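Prutov Fresh to move loose produce to unit-weight ordering across 32 stores

Prutov Fresh will replace carton-based ordering with unit-weight ordering for loose fruit and vegetables in all 32 of its stores, beginning in April. The change follows a trial at the company's Pallholm store and applies to every loose line sold by the kilogram. Pre-packed salads, cut fruit and potted herbs are outside the scope of the first stage.

Under the present method, store produce teams order by the carton. Carton weights differ between growers and between seasons, and a store ordering four cartons of a given line can receive a different quantity from one week to the next. Unit-weight ordering records the net weight required on the shop floor and converts it to cartons at the distribution centre in Plelten, using the packed weight declared by the grower for that consignment.

The new process will cover 127 loose lines, including root vegetables, cucurbits, leafy greens, citrus, stone fruit and Asian vegetables. Lines with low daily turnover, among them bitter melon, okra and snake beans, will be ordered by the half carton where the grower's packing format allows.
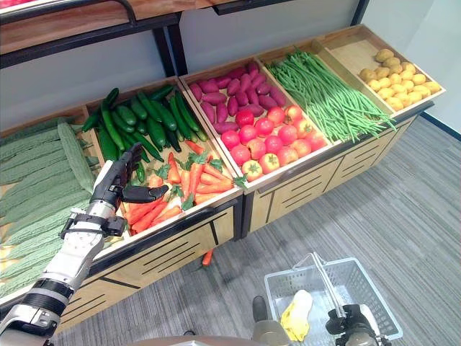
Carrots with leafy tops, bitter melons and cucumbers on display in tilted wooden bins.

Ordering and replenishment

Each display bin will be assigned a fill weight and a reorder weight. Fill weight is the quantity at which the bin is considered stocked for trade. Reorder weight is the quantity at which the line is added to the next replenishment round. Both values are set for each store and reviewed at the change of season.

Produce staff will continue to check bins by eye during trading hours. A weighed check takes place at close on selected lines, with the result entered against the day's sales and recorded waste. The difference between the two is reported as unexplained variance and is available to the store before the 5 am order cut-off.

Bunched lines require separate treatment. Carrots sold with tops attached lose moisture through the foliage faster than topped carrots, and their sale weight includes material that many customers discard. Prutov Fresh will order bunched carrots, beetroot and radishes by the bunch, with a minimum bunch weight written into the supply specification. Topped carrots will be ordered by the kilogram and held under a separate product code.

Changes to the supply specification

Growers supplying the Plelten distribution centre will be asked to declare net packed weight on each pallet label. The declaration replaces the nominal carton weight now printed on the delivery docket. Tolerance bands have been set by category. Consignments outside the band will be accepted if quality is satisfactory, and the order quantity will be adjusted at receipt.

The specification also sets out the following:

Cucumbers are to be packed in a single orientation, with no more than one size grade to a carton.

Bitter melons are to be graded by length and packed to limit movement in transit. Fruit showing yellowing at the blossom end will be rejected.

Carrot tops are to be fresh and green at dispatch. Trimmed tops are acceptable where the trim is even across the carton.

Leafy greens are to be drained before packing. Residual water is excluded from declared net weight.

No changes have been made to size grades, country of origin labelling or chemical residue requirements. Growers with existing seasonal agreements may continue to use current cartons until those agreements lapse. 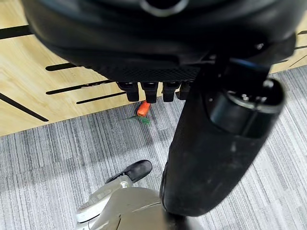
Software and scales

The ordering module has been supplied by Mutiso, a developer of inventory software for fresh food retailers. It runs on the handheld units already issued to produce departments and draws on point-of-sale data at hourly intervals. Where a network connection is lost, the handheld unit stores entries locally and submits them once the connection is restored.

Mutiso will also provide the interface between the ordering module and the trade-measurement scales used in store preparation areas. The scales themselves are unchanged. Calibration and verification will remain on the existing schedule and will be carried out by the current servicing licensee.

Product codes for loose lines have been consolidated as part of the work. Duplicate codes created by past promotions have been closed, and lines sold under more than one common name have been given a single code with alternative search terms. Bitter melon, for instance, can now be found at the checkout under bitter gourd.

Findings from the Pallholm trial

Recorded waste on loose lines at Pallholm fell by 20 per cent over the trial period when compared with the same period a year earlier. The largest reductions were in cucumbers, zucchini and bunched herbs. Results for stone fruit were inconclusive, as the trial ended early in the season. Waste in sweet corn increased slightly, and the fill weight for that line has been revised.

The trial also identified a problem with reorder weights on lines displayed in more than one location. Stock held in a secondary display was not included in the closing check, and replenishment was triggered too early. The module now allows several bins to be linked to one product code.

Timetable

Stores supplied directly from Plelten will change over first, followed by regional stores that receive mixed loads. Each store will run both methods in parallel for one full order cycle before carton-based ordering is switched off. Training will be delivered in store, before trade, in sessions beginning at 6 am.

Growers and packers delivering more than 2,000 cartons a season will be contacted directly by the Prutov Fresh supply office. Smaller suppliers can obtain the revised specification and a sample pallet label from the receiving office at the Plelten distribution centre.

Prutov Fresh is a retailer of fruit, vegetables and dry groceries.

Media enquiries: Prutov Fresh communications office, Plelten.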